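Pletstead Residents' Association
Street meeting, Tuesday, 7 p.m.

Present: Khanyisile Modise (chair), Aleksi Pitkänen, Etelka Bozsik, Aarne Saarela (minutes)
Absent: Rosalinda Buenaventura

**1. Last minutes.** Approved with one fix: the drain repair came to $199.

**2. Trees.** Etelka asked that branches hanging over the road be trimmed before December. Aleksi wants the shade kept. Agreed to trim only what hangs low. Khanyisile will write to the owners.

**3. Pavement.** Treteck quoted $2,526 to seal the joints and cracks. Aarne thought this was high and will ask Harju for a second price. No vote taken.

**4. Parking and driveways.** Etelka has had two complaints about vans left close to gateways. Drivers pulling out past tall shrubs can't see up the street. Aleksi suggested a letter to all households. Agreed, 3 to 1.

Street views: 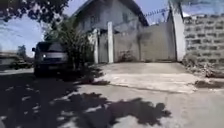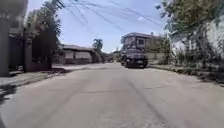

Aarne asked whether the letter should also mention speed. Khanyisile said to keep it to parking for now and raise speed next time.

**5. Funds.** Balance is $163 after the drain bill. Dues reminders go out with the parking letter.

Closed 8:10 p.m.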